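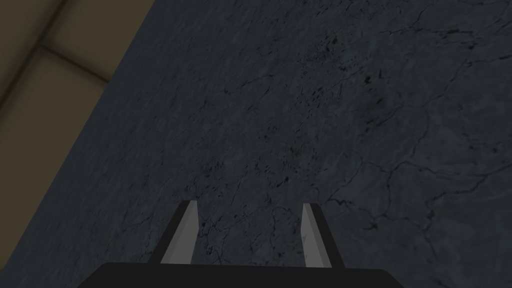

Dark marble tabletop, with a bit of the tile floor behind it.

Hello again from the Erkbridge evening reading program! You asked for a page on how the spring went, so I'm writing this on Monday with the sign-in sheets next to me and far too much coffee.

Sign-ups first. We ended with 39 adult learners, which is more than the room at Prindwood was ever meant to hold, so we split into 2 groups in March. The early group fills up with people coming straight from work (hungry, mostly – we moved a little of the supplies money over to snacks and I hope that's okay). The later group is smaller and a lot louder.

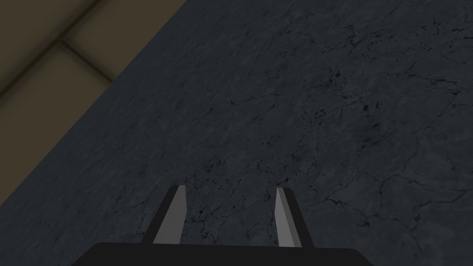
The split meant a second set of workbooks, and that's where most of the overspend on the books line comes from. I'd ordered the Varela readers for one group only. They're good, by the way! Short chapters, big print, stories about grown-up things like rent and bad bosses. The phonics cards we bought last fall have hardly left the box and I wouldn't buy them again.

Attendance dipped in April, same as last year. Bus changes, I think, plus the warehouse out at Sanance putting people on nights. We lost a few for good and I haven't been able to reach them all. Up to 10 learners should be ready for the written test in June, and two are already asking what comes after it.

I also sent out a short feedback form, and most of it came back as requests for longer sessions.
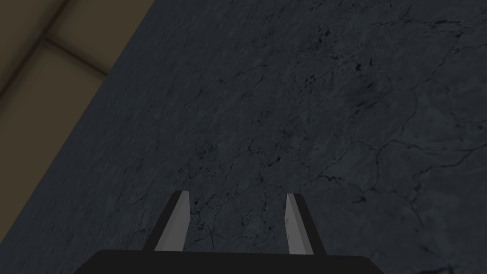 One learner from the later group wrote that ninety minutes goes by before she's even warmed up, and that she'd happily give up the break if we'd read out loud more. She also wants the spelling lists sent home ahead of time – fair enough, we've started doing that.

Still to do: the fall schedule, the bus pass question from my last report, and a new lock for the book cabinet. Receipts are coming separately.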